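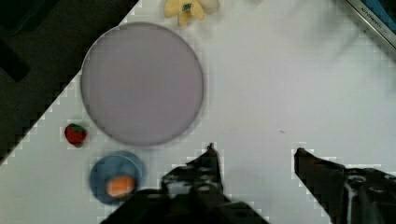

*Slide 1. Large plate, small blue plate, play food.*

**Setting up a play kitchen on one table: speaker notes**

Start on time. Handout is on the chairs. Say that questions can come at any point, and that the talk runs 38 minutes if nobody stops me.

Introduce myself: Mieczysław Ziółkowski. I run the play sets for the Tustent toy library. We had 276 loans of kitchen sets last year, and most of the trouble with them came from how they were laid out at home, so that is what I'm covering.

**Start with the plate**

- Put the largest flat piece down first. In our set that is the big round plate.
- Leave space on every side of it. Children reach across, and small food gets swept off with a sleeve.
- Plain white table if you have one. Pale plates are harder to pick out on it, but the food is much easier, and the food is what goes missing.
- The strawberries are the smallest food in this set. Count them before and after. There are two.

Ask the room: who has a set at home with more than thirty pieces? Usually a lot of hands. Tell them to put half away and swap in June and again after the holidays. 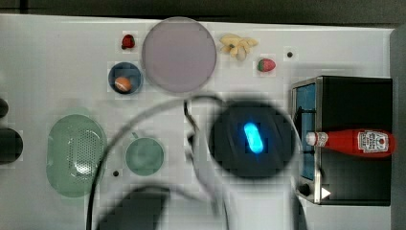
**How many pieces**

The Bellater family set we used to lend had too many parts. Parents told us the kids tipped it out and walked off. We cut it down to one of each main thing: something to cook in, something to drain with, something to drink from, something to eat off. Food on top of that, and not much of it.

Go through the reasons for each:

- Toaster oven. It has a door and a knob, so it gets used more than anything else. Keep it to one side of the table with the door facing the middle. If the door faces the wall, children climb around to get to it.
- Colander. Ours is green, with small holes. It ends up as a hat, a boat and a bed for a doll. Fine.
- Mug. One is enough for a child playing alone. Get a second for two children or there will be an argument.
- Small blue dish. Good for a single piece of food. Young children like a thing that holds exactly one other thing.

Pause here. Somebody normally asks about real appliances. Answer: if you use a real one, cut the cord off at the body and tape over anything sharp. We had that done for 410 at Zieliński, the repair shop, for the whole batch. Do not lend anything that can still be plugged in.

**Food**

Bananas are the favorite. I don't know why. The Zalter catalog lists 870 pieces of play food and I would buy the bananas, the strawberries and something round and orange, then stop.

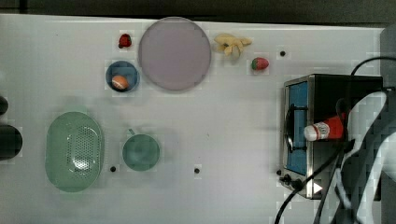
Ketchup is the one condiment worth having. It goes on everything, including the strawberries. Check that the cap on yours can't be pulled off by a two-year-old. If it can, glue it.

Mention washing: warm water, dish soap, dry on a towel. Don't leave hollow food soaking. Water gets in and stays in.

**Putting it away**

This is the part people skip, so slow down.

1. Food first, into the colander.
2. Small dish inside the mug if it fits. If not, on the large plate.
3. Large plate flat at the bottom of the box.
4. Oven last, in its own box. Check inside it. Half of our missing pieces came back inside the oven.

Children of three and up can do step one without help. Let them do it badly. 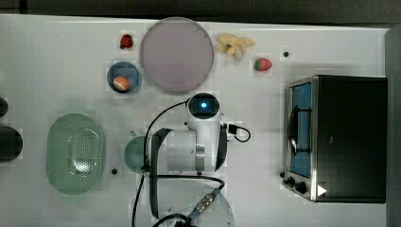
*Slide 4. Colander lower left, oven on the right, food near the plate.*

Leave slide 4 up during questions. Likely ones:

- Age range? Two to six for this set. Older kids want real cooking.
- Wood or plastic? Either. Plastic is easier to wash.
- Can we borrow it? Yes, four weeks, sign at the back. Bring the box back with it.

Remind them to take a handout. Spare copies go to the front desk. Room has to be clear by 4:30.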